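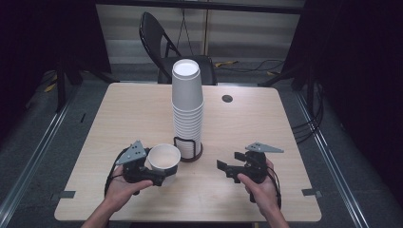

4.2 Setting up a communication skills station in Stamby

1. Open Stations and choose New. Enter the room code, for example 138.
2. Set the station type to Role play and pick the examiner from the faculty list. 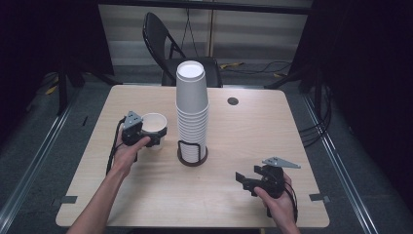
3. Under Equipment, add one line per item. Keep the wording short – "paper cups, white, in black wire holder" will fit on the door sheet. Press Save after each line.

Note: the door sheet shows only the first 2 lines. 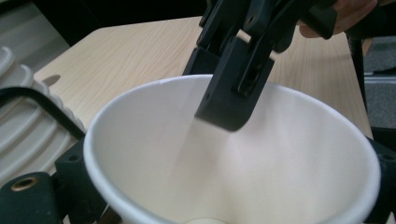

4. Fill in the Patient brief. Any prop the actor handles goes in the Props box, so a plain white cup with a rolled rim is entered as "cup, paper". Do not type candidate names in this box.

Caution: locking the station clears unsaved lines.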